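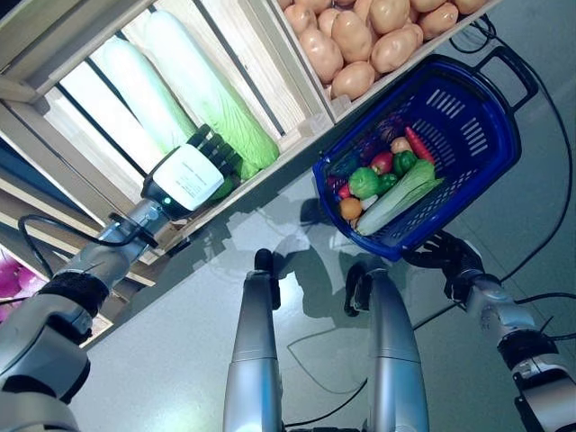
Sisdale Poultry Supply – Flock Care Team

Reading time: 3 minutes

Section 3. Setting up the Flakau drinker line

Set up the line before the birds are placed in the house.

1. Hang the line level along the full length of the pen. Check it with the supplied gauge.
2. Set the nipples at eye height for day-old chicks.
3. Connect the regulator and open the valve slowly.
4. Flush the line until the water runs clear, then close the end cap.
5. Press 8 nipples along the line and check that each one releases water.

Note: One line serves up to 50 birds. The header tank holds enough for a small house only. For flocks of 3000 or more, use the Zornow kit and its own guide.

Caution: Do not run vitamins or vaccine through the line with the filter fitted. Take the filter out first – and put it back when you are done.
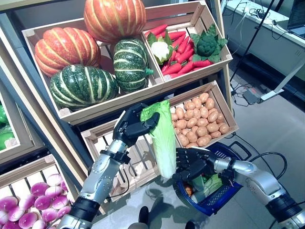 Napa cabbage and shopping basket at the crates.

6. Raise the line as the birds grow. They should stretch slightly to drink.
7. Check the litter under the line every morning. Wet patches mean the line is too low or a nipple is leaking.

Comments (3)

Maxine Tawhiri: Does the gauge work on the older Jitaru brackets?

Rochelle Quinlan: It does on mine, but you have to turn the clip around.

Baltasar Medina: Step 4 took a lot longer than I expected. Our well water is full of grit.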